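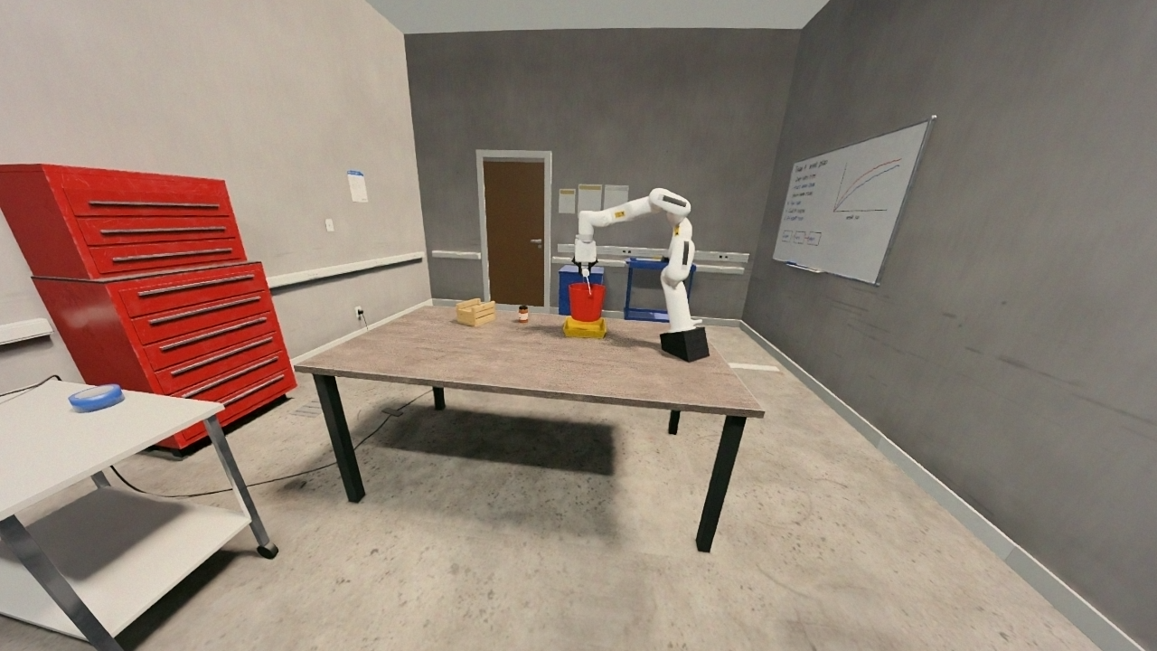
Setting up a drop-in-bucket task in Fastelell

Posted 11 August 2023 by Kalkidan Araya

Fastelell is the simulation package that Nornby sells alongside its arm controllers. You can buy it by itself, and for this tutorial you don't need any hardware. We will take the stock workshop room, put a few objects on the table, and teach the arm to carry a utensil to a bucket and let go of it. Allow an afternoon if you have never used the package before.

What you need

A desktop machine with a dedicated graphics card and 16 GB of memory. A Fastelell license, or the trial, which runs for 30 days and has everything used on this page. The Lemma object pack, a free download from your account page.

Step 1. Load the room

Open File, New Task, and choose Workshop from the list of rooms. It comes with the concrete floor, the tool cabinet, the carts and the whiteboard already placed. Leave all of that alone for now. The table and arm load as one group, with the arm at the right end of the tabletop. If the arm loads folded, press Home in the Joints panel.

Step 2. Place the objects

From the Lemma pack, drag in the tray first, then the bucket. Set the bucket's parent to the tray so the two move together. Put them right of center and toward the rear of the table, where the arm can get above the rim without stretching. Then add the bottle and the slatted crate farther left. They take no part in the task, but the planner has to treat them as obstacles, and you want that in your data from the start. Keep the front half of the table clear.

Turn on Settle and let the physics run until the objects stop moving. If the bucket jumps when you do this, it was placed slightly inside the tray. Raise it a little and settle again.

Step 3. Attach the utensil

For a first task, skip the pick and start with the utensil already in the gripper. Right-click the utensil, choose Attach to Tool, and close the fingers until the contact light in the side panel turns green. Thin objects are the hard case. If it slides out as soon as you press Play, raise finger friction one notch at a time. Don't go to the top setting - the object will stick to one finger when you open the gripper.

Step 4. Record the waypoints

You need four: start, above the bucket, release, and retreat. Move the arm with the handles and press Record at each one. The gripper should point straight down at the release point, with the utensil over the opening. Leave some height above the rim. Most failed runs I see come from people setting the release point too low and clipping the bucket on the way in.

Step 5. Add the success check

Under Checks, add Object Inside Volume and select the bucket. Set the check to run one second after release. A check that runs right away will count an object that bounces back out.

Step 6. Randomize and run

Open Variation and allow small changes in bucket position, utensil angle and lighting. Start with a batch of 400 and look through the failures before doing anything bigger. Once the failures look reasonable to you, go to 2,000. On my machine in the Irkville office the larger batch runs overnight.

Things I would like fixed

The Variation panel forgets its settings if you close the task without saving, and there is no warning. The June update made object loading faster but moved the Settle button into a submenu under Physics, so older guides will send you to the wrong place. The export dialog still can't write to a network drive. Save locally and copy the files over.

Thanks to Etenesh Fikre for checking the steps on a clean install. The next part covers picking the utensil up from the table.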